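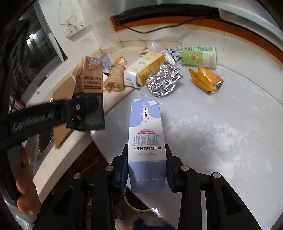 Werkstattbuch, November

Klebeversuch Fugenmasse Tustis, Charge 2045. Vier Probekörper aus Buche, quer zur Faser verleimt, Fugenbreite 3 mm. Klebeflächen mit Korn 120 geschliffen, abgesaugt, kein Primer. Zwingen nach Datenblatt nur handfest angezogen.

Probe 1 und 2 über Nacht in der Klimakammer. Shore-Härte am Morgen gleichmäßig, Rand minimal weicher als Mitte. Probe 3 hat Lunker an der Unterseite – vermutlich Luft in der Kartusche, Düse beim nächsten Mal vorher leerdrücken. Probe 4 ohne Befund. 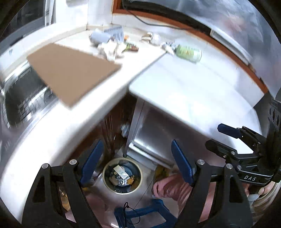

Zugversuch um 9 Uhr auf der Guerra. Proben 1, 2 und 4 brechen kohäsiv in der Fuge, Holz bleibt stehen. Probe 3 reißt vom Lunker aus, Wert nicht verwenden. Kraftmessdose driftet nach dem Nullen leicht, vor der nächsten Serie prüfen.

Vergleich mit Flakano steht aus, Kartuschen noch nicht da. Restbestand Fledby ist überlagert und bleibt draußen.

Offen: Wiederholung Probe 3, dazu ein Satz in Eiche. Schliffbild der Bruchflächen ablegen.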